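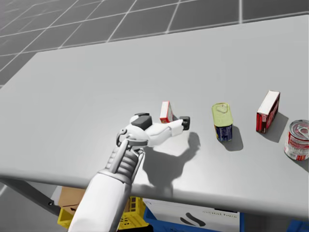 Buy the Table First

Every year, when the budget forms come around, I get a handful of calls from people who run small food warehouses and packing rooms, and they nearly all open the same way. They have seen an arm with a hand on the end of it, they liked it very much, and they would like to know what it costs. I am always glad to talk. I have been helping people buy machinery for a good part of my life and I still get a little thrill when a crate is opened. But I have come to believe that the price of the arm is the least useful number in the whole business, and I would like to make the case for leaving it blank on the form until nearly everything else has been filled in.

Let me tell you about Gimetti, a grocery packer of modest size and excellent coffee. When I first went to see them, they had 57 people on the payroll and one very tired packing line, and they had set money aside for a robot to fill mixed boxes: a can of this, a carton of that, a flat tin of something for the pantry shelf. The operations manager, Dineo Shezi, had done her homework. She had three quotes in a folder with colored tabs, and each quote was a fair one. What she didn't have, and what none of the sellers had asked her for, was a list of what the thing would be picking up.

So we made one, over the better part of an afternoon. Gimetti carries 539 different items, and we went through the sales records and found that 321 of them ever turn up in a mixed box. That is still a great many shapes. A round can is friendly enough if you come at it from the side. A tall narrow carton is friendly until you bump it, and then it is lying on its face and you have a different problem from the one you planned for. A flat tin with rounded corners and a pull tab is a small puzzle all its own, and I have watched grown engineers go quiet over one.

Now, you may say that this is what simulation is for, and I would agree with you warmly. Being able to put a rendered arm over a rendered table, with a few cans and cartons on it, and try a thing over and over before anybody signs a purchase order is a wonderful gift to a small buyer. When I started out we had catalogs and optimism. If a seller offers you simulated trials of your own goods, take them up on it, and pay for more of them if you have to. I'd put that money ahead of a longer reach or a faster wrist, any day.

But I would ask you to notice how tidy those worlds tend to be. The items stand well apart. The light comes from one side and stays there. The table is broad and smooth and level, and I have never yet seen a packing table that was all of those at once. Gimetti's had a seam down the middle where two tables had been pushed together, and a dip at one end that would send a can wandering. Dineo asked whether we could budget for a robot that could cope with the dip. We could have, I suppose. We budgeted for a new table, and it was the cheapest line on the page.

That is really my whole argument, though you'll forgive me if I go on with it a bit. A robot budget ought to be mostly a budget for the place where the robot works. Tables, lamps, bins, floor, power, a rail to keep people's elbows clear – these are dull things to ask for, and I know it is easier to get a yes for the shiny part. People who would never buy an oven without measuring the kitchen will buy an arm without measuring the table, and then the kitchen money has to come out of next year.

I should be fair to the other side. Tymofii Semeniuk, an old friend who has sold equipment for Trarley as long as I have known him, thinks I am much too cautious. His view is that if you wait for the room to be right you will wait forever, and that a machine standing on the floor is the only thing that ever persuades anyone to fix the lighting. There's some truth in that. I have seen it happen. I have also seen the opposite, at Jillis, where a perfectly good arm stood under a sheet for seven months while two departments argued over who would pay for the bins. Everyone who walked past it drew the conclusion that robots don't work, and I expect it will be a long time before anyone there asks for another.

Then there are the hands, which I think deserve a line of their own. A hand with fingers is a lovely thing and it may well be what you need, if your goods vary the way Gimetti's do. It may also be far more than you need. If most of your boxes hold the same few shapes, ask to see a plain gripper tried on them before you fall in love. And whatever you choose, write in a spare, and write in the hours of somebody on your own staff who will learn to fit it. I have read a great many budgets that had a service contract in them and no time set aside for anyone in the building to learn anything.

Dineo sent in her plan with the table, the lamps, the bins, a block of simulated trials and a training allowance, and the arm at the bottom with a range beside it in place of a price. Her finance people didn't care for the range. She stood by it, and they agreed to look at the real figure in March, when the trials will be done and she will know which of those 321 items she can sensibly hand over and which ones will stay with the people who pack them now. I've promised to drive over for that meeting, and I am bringing the pastries.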